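Lista de verificação: recebimento de contêineres e fornecedores alternativos
Entreposto de Priltport, revisão de setembro
Responsável pelo preenchimento: Siu-ming Huang

Escopo: cargas importadas pela Pusska, consolidadas pela Drodeo na origem. Aplica-se a contêineres secos de 40 pés. Carga refrigerada segue lista própria.

1. Documentação

1.1 Conhecimento de embarque confere com a fatura comercial: CONFORME
1.2 Romaneio por volume, com peso bruto e líquido: CONFORME
Comentário: peso líquido arredondado em dois itens. Aceito dentro da tolerância contratual.
1.3 Certificado de origem assinado e legível: NÃO CONFORME
Comentário: segunda via sem carimbo. Solicitado reenvio à Drodeo. A carga fica bloqueada no sistema até a chegada do original.
1.4 Classificação fiscal revisada pelo despachante: CONFORME

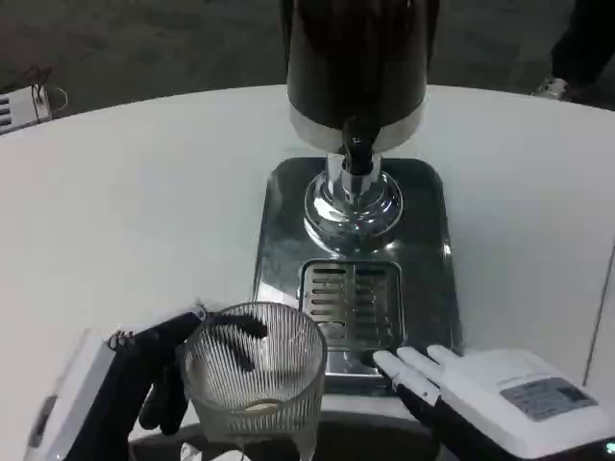

2. Contêiner

2.1 Número do lacre igual ao do conhecimento: CONFORME
2.2 Piso sem umidade, odor ou resíduo de carga anterior: CONFORME
2.3 Vedação das portas: OBSERVAÇÃO
Comentário: borracha inferior ressecada na porta direita. Sem entrada de luz no teste com portas fechadas. Registrar na devolução do vazio para evitar cobrança por avaria.
2.4 Dessecante instalado conforme instrução de embarque: CONFORME

3. Volumes

3.1 Quantidade recebida: 125 volumes, igual ao romaneio.
3.2 Embalagem de madeira com marca de tratamento fitossanitário: CONFORME
3.3 Empilhamento: NÃO CONFORME
Comentário: 6 volumes remontados acima do limite indicado na etiqueta. Caixas inferiores com deformação lateral. Separados para abertura e inspeção individual.
3.4 Etiquetas com código do fornecedor e lote: CONFORME

4. Prazo e rota

4.1 Tempo porta a porta: 52 dias.
Comentário: acima do contratado. O atraso ocorreu no transbordo. O transitário não apresentou o registro de chegada ao porto intermediário; cobrar antes do pagamento do frete.
4.2 Estoque de segurança cobre o atraso: CONFORME
4.3 Rota alternativa cotada no último trimestre: NÃO CONFORME

5. Fornecedor alternativo

5.1 Segunda fonte homologada para itens críticos: PARCIAL
Comentário: a Mak está homologada para conexões e vedações. Falta o ensaio de lote piloto para válvulas. A capacidade declarada atende até 40 por cento da demanda mensal.
5.2 Condição de pagamento e Incoterm definidos por escrito: CONFORME
5.3 Origem da matéria-prima distinta da fonte principal: NÃO VERIFICADO
Comentário: pedir declaração do subfornecedor.

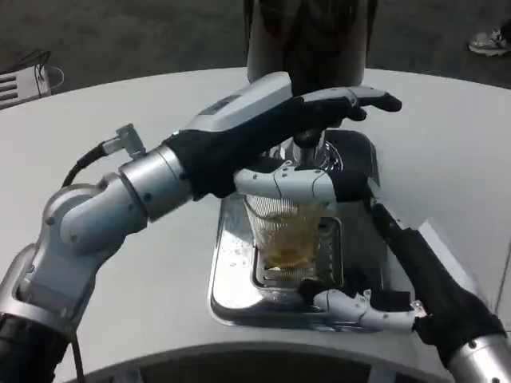 Braço robótico com a mão na torre de bebidas, sobre mesa branca redonda.

6. Pendências

Certificado de origem original: Drodeo.
Laudo dos volumes deformados: entreposto, com fotos por caixa.
Cotação de rota alternativa: compras da Pusska.
Lote piloto de válvulas: Mak.

Resultado: liberação parcial condicionada ao item 1.3. Volumes do item 3.3 permanecem segregados.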